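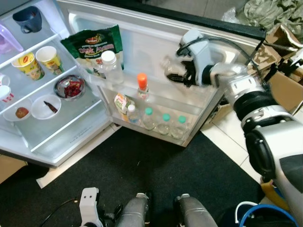 Fridge with the door open, mug on the top shelf, chillies in the bowl

Getting an old newspaper obituary for my grandad?

Harsh Semwal
My grandad was a compositor at the Maltby paper for most of his working life and when he died they ran a lovely piece about him, a proper half page with a photo. Mum's cutting has gone missing in a house move and I'd love to get her another for September. The paper was swallowed up years ago and the website only goes back so far. Has anyone managed this? I don't have the exact date, just the month, and I do know it was on page 20 because she always said so (no idea why that stuck!).

warilia_reader
Try the library before you pay anybody. I did this for my aunt and the local studies desk had the whole run on microfilm, 452 reels of it, and a very patient man who showed me how to thread the thing. Printing was £2 a sheet. If you've got the month you'll find it in an afternoon, easily. Take a spare pair of glasses, the type is tiny. Oh and check the evening edition as well, ours was only in that one and I nearly went home without it.

Dreßler
just ask the paper

Plondell243
The new owners never answered me, so I wouldn't hold my breath there. I'd ring the funeral director, mine had kept a copy in their file and posted it out for nothing. Also worth asking any of his old workmates, print people keep everything! My uncle's had a whole drawer of them.

Last updated: September, 4.20 pm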